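Builders wanted for the laundry robot, Brinton shared workshop
Last updated: September

The Brinton shared workshop has a two-legged, two-armed robot that we are teaching to do laundry. We are looking for people to join the build for one season. You do not need to have worked on a robot before. You do need to be able to show up, follow a checklist, and write down what happened.

The project is called Nundska. It started as a pair of arms on a bench and now has legs, a body, and far too many cables. All of the work is done in the workshop, on the same carpet where we hold the sewing and radio evenings. Firdevs Çetinkaya runs the build and decides what gets worked on each week.

At present we are working on two things. The first is carrying: two hands on a basket with clothes in it, level enough that the clothes stay put. The second is handling single garments at the washing machine. Both need a lot of repeat runs, and each run needs one person at the laptop and one person on the floor.

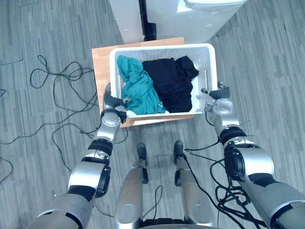 Basket hold with both grippers, two garments in the basket.

What we need people for

Floor operator. You set up the basket and the clothes, call the start, stay by the stop button, and reset everything when the run is over. This is most of the job and it is repetitive. A normal evening is 80 resets between two people. You will be bending down a lot.

Cable and wiring helper. We want the loose runs on the floor shortened, sleeved, and labeled at both ends. If you have made up your own cable harnesses for a car, a boat, or a model railroad, you already know enough. Bring your own crimper if you are fussy about crimpers. Ours is a Flakmont and it is fine.

Hand and gripper work. We swap between two kinds of end tool, a black-fingered gripper and a hand with gray fingers. Someone needs to own the swap: the mounting, the connectors, and the short test we do afterward. Patience with very small screws is the main requirement. Some time on a lathe or a 3D printer would help, as we make our own adapter plates.

Run notes. One person keeps the log and tags the video. Plain writing, no opinions, same words for the same thing every time. This can be done partly from home.
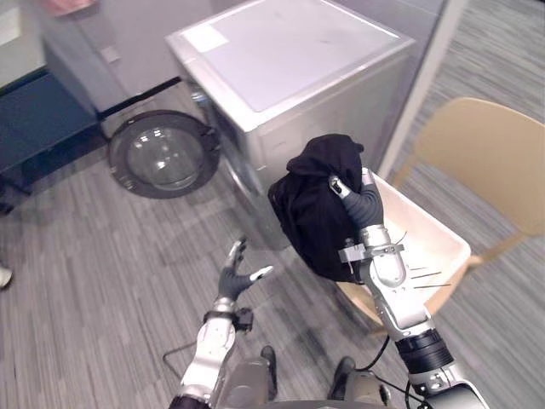 Cloth is the hard part of this project, and applicants should know that going in. A basket is the same shape every time you pick it up. A shirt is a new shape on every run, and dark clothes give our vision code the most trouble because the folds are hard to tell apart. We test with a lot of black fabric for that reason. You will spend evenings on one bundled garment held over the basket by one hand, with the other hand open and holding nothing, while someone at the laptop works out what the second hand should be doing. The floor operator's notes matter here. "Gripped near the top, hung over the basket" is useful to us. "Went OK" is not.

Time and money

Sessions are on Wednesday, 6:30 to 9:30 in the evening. We ask you to commit to 8 sessions. They do not have to be in a row, but tell us ahead of time which ones you will miss.

These are unpaid places. You get free workshop membership for the season and a $75 credit at the Gökçe parts counter, which you can spend on your own projects. We pay for all materials used on the robot.

Who can apply

Anyone 18 or over. You must do the workshop safety induction before your first session, even if you did one at another shop. Closed shoes, hair tied back, no lanyards. The robot weighs 80 pounds and two people move it together on the lifting strap, so tell us if you can't lift. There are jobs that don't involve it, and wiring and notes can both be done sitting down.

If you use a wheelchair, the side entrance is level and the door is wide enough. Ring first, as it is kept locked in the evening.

How to apply

Send a short message to Firdevs Çetinkaya through the notice board at the workshop or the members' mailing list. Say which of the jobs you want, what you have built or repaired before (anything counts, including furniture and bikes), and which weeks you are away. No résumé needed.

We will invite people in to watch one session before either side decides. Old clothes in adult sizes are also welcome, clean, any color, with zippers and buttons left on. Leave them in the bin marked Nundska by the coat hooks.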